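How to register a player transfer between two amateur soccer clubs

Applies to adult players moving within the district during the summer window. The window closes on 30th July. Requests received after that are held until the winter window, and the player stays registered with the old club.

Before you start

You need the player's registration number, a current ID photo and the name of the registrar at the releasing club. Players under 18 use a different form, signed by a parent.

Step 1. Check for open items

Log in to the club portal and open Players, then Search Outside Club. Enter the registration number. The status line shows one of three values: Clear, Fees Due or Suspended. A player with Fees Due can't be released until the old club marks the balance as paid. A suspension does not block the transfer - it moves with the player, and the remaining matches are served at the new club.

Step 2. Send the release request

Select Request Release and enter the date of the player's last competitive match. Friendlies don't count. If the player never appeared for the old club, leave the field blank. The old club has 15 days to answer. No answer counts as consent. 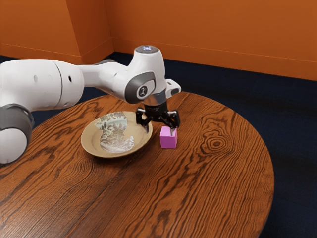
Step 3. Answer an objection

A club may object on two grounds: unpaid fees or equipment not returned. Anything else is rejected by the district office. When Stendon objected to a move to Callville last season over a missed training camp, the objection was struck out and the transfer went through on the original date.

If the objection is valid, settle it with the other registrar directly and ask for it to be withdrawn in the portal. An email saying the matter is closed has no effect on the status.

Step 4. Pay the compensation, if any

Compensation is due only when the player appeared in a first-team league match in the past season. The cap is 2,000 per player at district level. The clubs can agree on less, or on nothing. Enter the agreed sum on both sides; if the two entries differ, the request stops at Pending.

Step 5. Confirm and print the pass

Once the status reads Approved, upload the ID photo and select Issue Pass. The player is eligible from the next calendar day. For cup matches, check the squad list separately. Urnley fielded a new signing in the August cup round with a valid pass but no squad entry, and lost the points.

Error codes

46: registration number not found. Check for a missing leading zero.
82: player already has an open request from another club. The first request must be canceled before yours can be sent.

Questions about a held request go to Karlijn Verstraete at the district office. Include the registration number in the subject line.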